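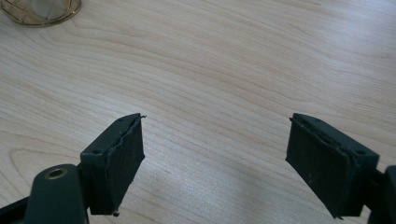
The open day at Gestley began at noon with a queue down the ramp and a smell of onions from the van by the gate. I had been awake since five. I wanted to see the hands. Everyone else wanted the big arm in the far hall, the one that lifts engine blocks and bows at the end, and they were welcome to it! I went left where the crowd went right, past the coats, and found the small workshop with its door propped open and a pale wooden table in the middle, the grain running across it like sand when the tide has just gone out. A round thing of brass-coloured wire stood on it, with something frosted inside. And there was the gripper, so dark a green that I took it for black until I bent close, with its two fingers wide open and the pads on them frayed and lifting at the top. I loved it at once. I had expected something fresh from the box, and this had plainly been at work.

"You can pick it up," said the woman behind the table. She had a Vovano badge and a pencil through her hair. "It's the hand-held one. You do the job yourself and the machine learns from what you did."

"Anyone can?"

"Anyone who's patient."

I am not patient. My sister will tell you so, and so will the choir. But I took hold of it and squeezed, and the fingers came together with such a small, polite movement that I laughed out loud. I opened them and did it again. I must have done it a dozen times before the woman coughed and put a walnut on the table.

"Lift that," she said, "and put it down over here without dropping it."

I dropped it. It shot off the edge and a boy in a football shirt chased it under the radiator and came back with it held up over his head, delighted. I dropped it the second time as well. The trouble is that you want to help. Your other hand keeps creeping up from your side, wanting to steady things, and you have to think about every little part of a job you have been doing since before you could talk. Where do I come at it from? How far do I open? When do I stop squeezing? On the third go I held my breath, came in low, closed on it slowly, and up it came. I carried that walnut across the table as if it were an egg belonging to the Queen of Sheba, and when I set it down the boy clapped.

"That's a good one," said the woman, and wrote something on her sheet. "We've got 49 good ones so far today. We'd like 350."

"For walnuts?"

"Walnuts, buttons, spoons. Then the same again at Biddale, in a different room with a different table. It gets very used to a table, you see. Move it next door and it's like a horse that won't go over a new bridge."

I asked what it would do with all this once it had learned. I had a factory in mind, I suppose, or a rocket. She said the first ones were going to the Brandão house, up behind the station, where there were 12 people living who couldn't manage their own fingers any more. One of them wanted to butter her own toast. One of them wanted to do jigsaws again and had been very firm that the pieces must not be the large sort.

I looked at the walnut. My grandmother did jigsaws, right up to the winter when she couldn't, and after that I did them for her at the kitchen table while she told me where the pieces went. Sky, she would say, that's sky, you goose, turn it round. I was nine and thought it a marvellous game. I don't think I had once wondered what it was like from her side of the table.

"Have you got any jigsaw pieces?" I said.

The woman reached under the table and came up with a biscuit tin. She shook it at me, and the boy in the football shirt dragged over a stool.

From the far hall there was a great cheer as the big arm took its bow. I opened the fingers, bent down until my nose was nearly on the wood, and went after a bit of sky.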